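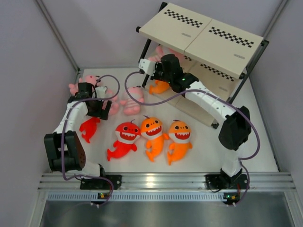 Crédit photo : Laaksonen / Plokia

Paradoxe de l'analyse

Le paradoxe de l'analyse est un problème de philosophie du langage et d'épistémologie portant sur la possibilité d'une analyse conceptuelle à la fois correcte et informative. Il se présente sous la forme d'un dilemme.

Formulation

Soit un énoncé du type « un frère est un individu mâle né des mêmes parents ». Si l'analyse est correcte, l'expression à analyser (analysandum) et l'expression qui l'analyse (analysans) ont la même signification. Le remplacement de l'une par l'autre donne alors « un frère est un frère », énoncé trivial. Si au contraire l'analyse apporte une information, les deux expressions diffèrent par leur signification et l'analyse est incorrecte.

L'argument repose sur 2 prémisses : la correction exige la synonymie, et la synonymie garantit la substituabilité sans perte d'information.
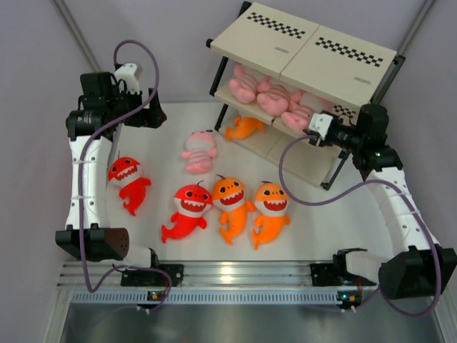
La seconde prémisse est la plus souvent contestée. Dans les contextes de croyance, la substitution de termes synonymes peut modifier la valeur de vérité : un locuteur peut croire qu'un frère est un frère sans avoir jamais formé la pensée exprimée par l'analysans.

Principales réponses

La réponse métalinguistique considère que l'analyse porte sur des expressions et non sur des concepts. On lui objecte que l'analyse devrait alors changer d'objet lors d'une traduction.

La réponse structurale admet l'identité de référence des deux termes mais distingue leurs modes de composition, l'analysans explicitant des constituants laissés implicites.

La réponse révisionniste abandonne l'exigence de synonymie au profit d'une explication, évaluée selon sa précision et sa fécondité.

Voir aussi : Définition ; Intension et extension ; Contexte opaque ; Synonymie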